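Home | News | Projects | People | Archive | Contact

Zorkora team pauses bedside work after a grip fault

On Wednesday the room service group at Bandia stopped all night-table tasks on the Zorkora arm. The reason is a fault in the grip check, the part of the software that must tell the arm whether it is holding something. The fault can send a false "holding" signal, and then the arm begins to travel as if it had an object in the fingers. No person was hurt and no furniture was broken, but we think all groups who use the same software should read this note.

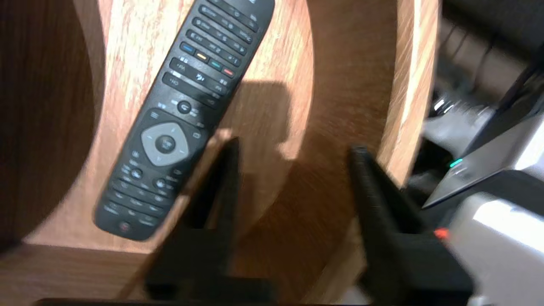

By Noemi Russo, with notes from Ionuț Bratu
7 comments | 364 shares

The task is a simple one for a hotel guest. The arm must take the TV remote and put it back on the round table by the bed. We have run this task since June, and until last week we had 764 attempts in the log. When Gheorghița Mihăilă compared the log with the video, she found attempts that were marked as a success although the remote had never left the table.

The check uses two values, the motor current and the distance between the fingers. A remote is thin, so the fingers are almost closed when they hold it. If they close on air, the distance is nearly the same, and only the current can show the difference. After the update to version 594 the current limit was set too low, and the friction of the fingers was enough to pass it.

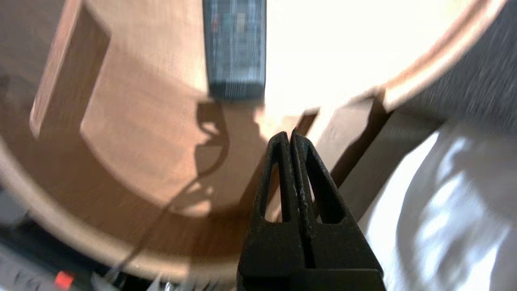
The second problem is more serious in my opinion. After a false "holding" signal, the arm uses its carrying path, and this path is lower than the empty path. On a table with other things on it, the fingers can catch a cord or push an object over the rim. Relu Pană had already reported this in spring for the Molefe kitchen tests, but his report was closed without an answer. We should have read it with more attention.

Until the correction is ready, please follow these rules:

Do not start any bedside task without a second person at the stop button.
Keep the arm at half speed near the bed.
Check every "success" in the log against the video before you use it.

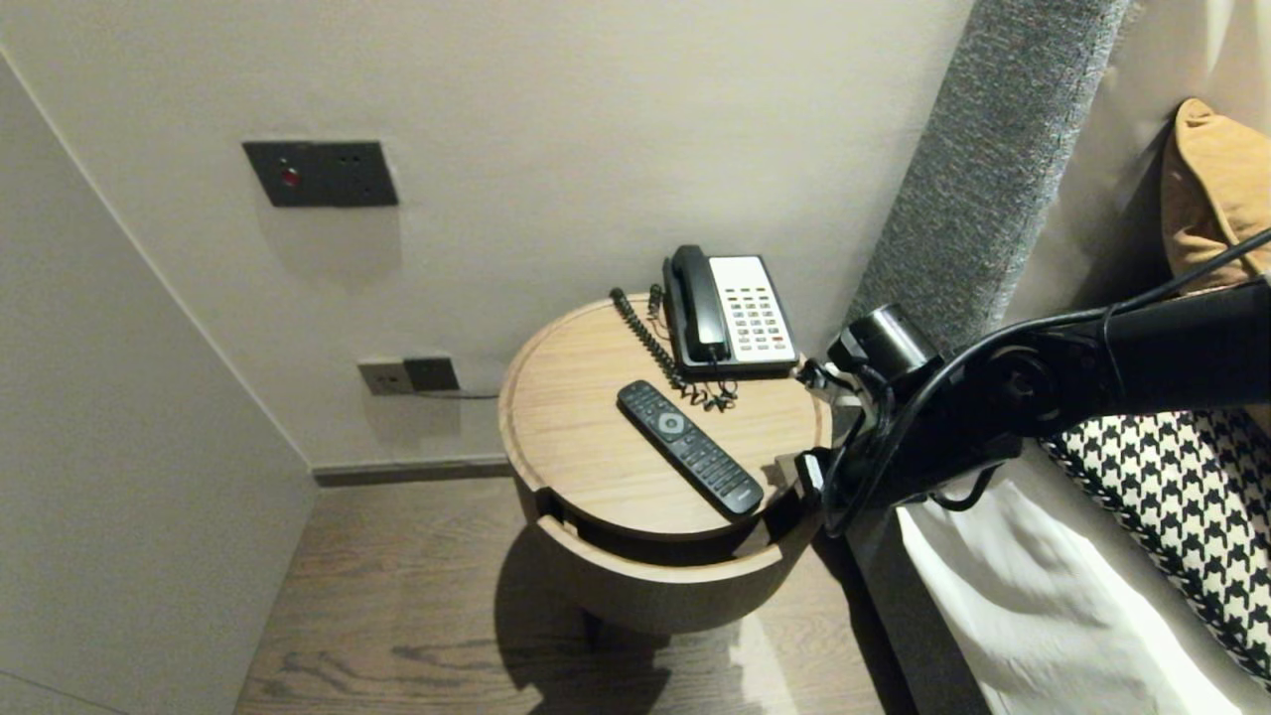 Zamfira Olteanu is now writing a new check, which will close the fingers once without an object at the start of each session and save the current as a reference. She will also raise the carrying path. The Skimari group has offered to test the change on their own arm first, and we have accepted with thanks.

If you have seen the same fault, send your log to Ionuț. Please include the version number and do not rename the files.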